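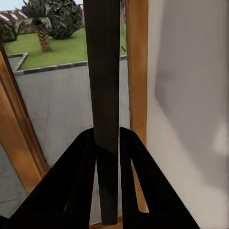 Clisby robotics club, door task in Zurnix: how are you all handling the approach?

palmtree_pid
Okay, so our team has the Gallardo house map for the spring project and I've been stuck on the patio side since the start of March. The assignment is simple on paper: drive the arm through the house, get the Gorer gripper to a doorway, line up, stop, back off without touching anything. We get graded on clean stops. We've logged 47 tries and I'm not proud of what's in that folder.

My problem is the view between the fingers. Everything that matters is either brown or black, and the fingers are black too. Our edge finder keeps deciding that a finger is part of the doorway and then the planner gets very confident about it. I've tried bumping the contrast and it mostly made the lawn greener, ha.

Is anyone masking the fingers out? And are you doing it with a fixed mask or redrawing it when the gripper opens?

torque_and_tea
Fixed mask here, and I'd tell you to do the same. We set the opening at the start of the run and don't touch it until the task is over, so the fingers never move in the view. It took me an evening. I drew it by hand on one still and left a fat margin.

nelida_d
I'm going to disagree a little! I'm Nélida Daza, I was on the team that did this map last year. A fat margin is fine until the thing you're looking for is thin, and then you've masked out the thing you wanted. We lost two good runs that way before we figured out what was going on. Project the finger shape from the joint angles instead. The Gorer model comes with the meshes, you already have what you need.

torque_and_tea
Sure, if your joint angles and your picture are from the same moment. Ours weren't. The mask lagged behind the fingers and it was worse than having none.

nelida_d
That's a timestamp bug though, I wouldn't blame the mask for it. Match them up by sim time and try again. If you've been matching by arrival order, that'll do it.

torque_and_tea
...we've been matching by arrival order.

palmtree_pid
Well, so have we, so thank you both. I'll fix that first and then decide on the mask.

New question while I have you. I moved the start pose so the arm comes in higher, and the doorway problem got better but now I get junk depth over the shiny brown surface. Little holes where the highlights are - the planner thinks there's a pit in it. New view from that start pose is below.

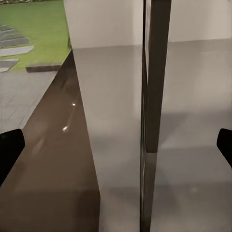
Can I turn off reflections in Zurnix for the graded run?

You have to leave them on for grading. Turn them off on your own machine to check whether they're the cause, then put the setting back before you submit.

palmtree_pid
Figured. Worth a shot.

y_akbulut
Yavuz Akbulut here, I run the lab hours. What nelida_d says about sim time is right, please do it that way. For the depth holes, take the median of 5 readings with the arm moving slowly between them. The highlights slide across the surface as your viewpoint moves and the surface doesn't. Don't do it with the arm parked, you'll get the same hole every time.

torque_and_tea
Doesn't that eat a lot of the clock? We're already close to the limit with one reading.

y_akbulut
It costs almost 3 seconds. If you're that close to the limit, your approach path is too long, come show me.

nelida_d
I still think a plain hole fill would do it and cost nothing, but I'm not the one grading :)

palmtree_pid
Update from 1 a.m. Matching by sim time is in, and the projected mask sits right on the fingers now. Depth is better with the median but I still get a dip near one corner when the arm comes in fast. Going to slow down the last bit of the path and run a batch overnight. Does anyone have a decent speed limit for that part, or do I just guess?

torque_and_tea
We guessed. I'll post ours when I'm back at my desk.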